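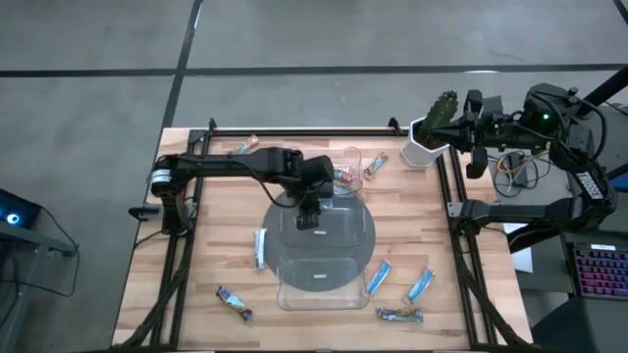 How to restring a tennis racket on a drop-weight machine

By Nusrat Qureshi
7 June 2022

These steps cover a full two-piece job on a standard 16x19 frame, using a drop-weight stringer with fixed or flying clamps. The clamp names and notes refer to the Sitell tabletop machine. The order of work is the same on the Brundico.

What you need

One set of string, 40 feet
Side cutters
Awl with a blunt tip
Long-nose pliers
Starting clamp
The string pattern for your racket, from the maker's site

1. Remove the old strings

Cut from the center outward, one main and one cross at a time, working in a diagonal. Cutting all the mains first leaves the hoop under uneven load and can warp it. Pull the pieces out and check each grommet. Replace any that are split or worn through to the frame.

2. Mount the frame

Set the head and throat supports first, then bring in the side arms until they touch. Do not tighten the side arms further. The racket should not rock when you press on the tip.

3. Set the tension

Slide the weight along the bar to the mark you want. Most players fall between 48 and 57 pounds. If you are moving from nylon to polyester, drop the setting by four pounds. Check the scale with a spring gauge every 100 rackets. The Sitell bar reads slightly low after long use.

4. String the mains

Cut the set in half. Feed both ends of one half through the two center holes at the throat or head, as the pattern shows. Clamp one side and tension the other. The bar should come to rest level. If it stops high or low, lift it, adjust the slack in the gripper and drop it again. Never run more than two mains ahead on one side. Tie off at the holes marked in the pattern.

5. String the crosses

Start at the head and work down. Weave each cross opposite to the one before it. Weave one ahead, before you tension the last, and the string will pass through with less friction. Straighten each cross with your fingertips before clamping.

6. Tie off and finish

Use a double half hitch or a Parnell knot. Snug the knot by hand, then with the pliers, pulling in line with the hole. Trim the tail to a quarter inch. Release the side arms before the head and throat supports.

Common faults

Misweave: check every cross on both faces before you tie off. A misweave found later means cutting out the crosses.

Clamp slip: clean the teeth with rubbing alcohol and let them dry. Then tighten a quarter turn.

Blocked hole: work the awl in gently beside the string. Do not force it through, or it will nick the string already there.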